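From the Parish Newsletter: Saint Anthony and the Missing Keys

July is the month when we have a feast of nobody in particular at St. Brendan's, so Father Mansa Abubakari has let me have the middle pages again. Last time I used them for the history of our bell, and three people told me they had enjoyed it, two of whom are related to me. This time the subject is Saint Anthony of Padua, whose feast went by in June while most of the parish was at the lake.

You know him as the one who finds things. If you grew up Catholic you know the rhyme, "Tony, Tony, look around, something's lost and must be found," and you have probably said it through gritted teeth at the bottom of a laundry hamper. My grandmother considered the rhyme disrespectful and used it daily. She lost her glasses the way other people breathe, and I believe she thought of the saint as a kind of patient nephew who happened to live upstairs.

What gets left out is that Anthony wasn't called Anthony and wasn't from Padua. He was born Fernando in Lisbon, to a family with money, and he joined the Augustinian canons as a teenager. Friends and relations kept dropping by the monastery to chat. He asked to be moved farther away. Anyone who has tried to say a Rosary in our parish hall during pancake setup will sympathize.

He was sent to Coimbra, where he studied hard and seems to have been content until the bodies of five Franciscans, killed in Morocco, were brought through the town. They were not scholars. They had simply gone, and preached, and died for it. Fernando decided he wanted the same, traded his white habit for a rough one, took the name Anthony and set off for Morocco to be a martyr.

He got sick. That was the whole of his African mission. He lay in bed all winter and was put on a ship home, and the ship was blown to Sicily. I find this very encouraging. The man had a clear plan for giving his life to God, and what God sent was a fever and bad weather.

The Sermon He Didn't Prepare

From Sicily he made his way up to Assisi for the big gathering of the friars, where he was overlooked. When everyone else had been assigned somewhere, he was still standing around, and a kind provincial took him off to a hermitage at Montepaolo. He said Mass there for the lay brothers, prayed in a cave, and by tradition swept the floors and washed up after meals. Not one of the brothers seems to have suspected that he knew most of the Bible by heart.

Then came an ordination at Forlì. Dominicans and Franciscans were both present, and each side had assumed that the other was bringing the preacher. (Jaime Seixas, our deacon, asks me to say that this has never happened at a joint Lenten service with the Methodists. I was there and I'm saying nothing.) The superior turned to the quiet one from the kitchen and told him to get up and say whatever the Holy Spirit put in his mouth.

The rest of his life came out of that afternoon. He preached across northern Italy and southern France to crowds that outgrew the churches and had to be moved into the fields. Shops are said to have closed when he came to town. Saint Francis himself wrote to give him permission to teach theology to the friars, with the caution that study mustn't put out the spirit of prayer. He died at 36, worn out, on the way back to Padua, and was declared a saint in less than a year, which for Rome is a sprint.

The Stolen Book

So where do the car keys come in? Anthony owned a book of psalms, and in the days before printing a book was worth a good deal. His was worth more to him because he had filled it with notes for his teaching. A novice who had grown tired of religious life left one night and took the psalter with him. Anthony prayed for it to come back. It did, and the novice came with it, and asked to be let in again.

Some versions have the young man meeting a terrible demon at a river crossing, with an ax. Nam-gil Bae taught this version to the second graders and we received one phone call. I prefer the plainer telling. In both of them, please notice that Anthony got two things back, and that the book was the smaller of them.

I looked through the prayer intentions slips in the box by his statue (the unsigned ones, with Father's permission, and I wrote down no details). There were keys, of course. There was a ring and a cat. There was a hearing aid. But there were more slips for sons and daughters than for all of those together, and one that said only "my faith, if you have a minute." I went and sat in the pew for a while after that one.

How to Ask

People want instructions, so I have collected some.

1. Say what you've lost. He can take it from there, but it helps you to say it out loud.

2. Use any prayer you like. The old one is the responsory, Si quaeris miracula, and Mohandas Kamath will happily teach you to sing it after the 8 o'clock Mass. Bring water. It has verses.

3. Promise something to the poor. The custom is called Saint Anthony's Bread, and it's older than any of our collection envelopes. A woman in Padua is said to have promised the weight of her child in grain if the boy, who had drowned, was restored to her. You may promise less for a set of keys. Our bread box is at the side door, and what goes in it goes to the Kirklow Street pantry.

4. Look properly. Prayer has never been a substitute for moving the couch. And please check with Tae-yang Ji in the parish office, who keeps a drawer of everything left in the pews, and who would like it known that there are now four single gloves in it, all left hands. 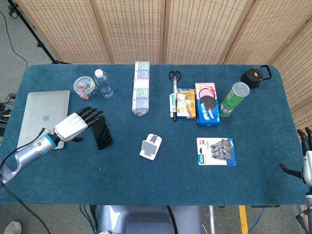 5. Say thank you. Saint Luke tells us of ten lepers who were healed and one who came back, and I suspect the figures for car keys are worse.

A Word to the Skeptical

I'm asked every year, generally by a nephew, whether I think a Franciscan who has been with God for centuries really concerns himself with my reading glasses. I tell him I don't know how the hours are arranged up there. We don't worship saints, and we don't order from them. We ask them to pray with us, as I'd ask you, and if I can bother you in the parking lot over something small I don't see why I shouldn't bother him.

And it keeps a person talking. My grandmother spoke to heaven perhaps a dozen times a day over her glasses, and when my grandfather died she didn't have to wonder how to begin.

Dates and Small Matters

The Tuesday devotions to Saint Anthony are the old custom, and we would like to revive them if enough of you are interested. Leave your name at the office.

The hymn for the end of Mass this month is No. 81. It isn't No. 18, as printed on the card, and those of you who sang No. 18 last week sang it beautifully.

The statue has had his lily glued back on. Please don't hang anything from it.

Whoever borrowed the book on Saint Anthony from the rack in the vestibule is asked to return it. I have been praying, and you know how that story goes.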